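Food Waste at Bastascombe Middle School
Project report, draft 2

Our question was what gets thrown out at lunch and why. We stood by the trash cans for 9 lunches in April and wrote down what came off the trays. Total weight 2954 ounces, milk cartons not included (they leak).

Bread was the worst. Then fruit, mostly bananas with one bite gone. 6th graders waste more then 8th, not sure why yet.

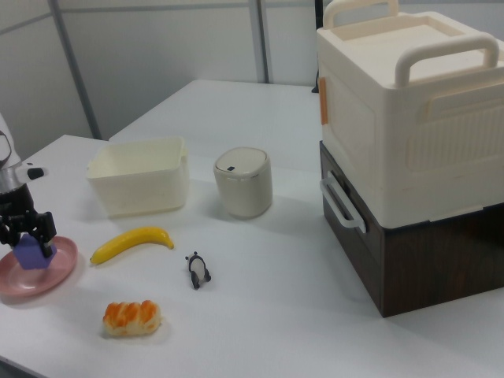 Photo: Bernadette Marty

Toy banana and bread roll, the two foods at the top of our list. Kids said lunch is too short. Line takes forever, and then you get maybe ten minutes to eat.

Next steps: share table for unopened food, ask for 30 minute lunch. Still need to fix teh graph.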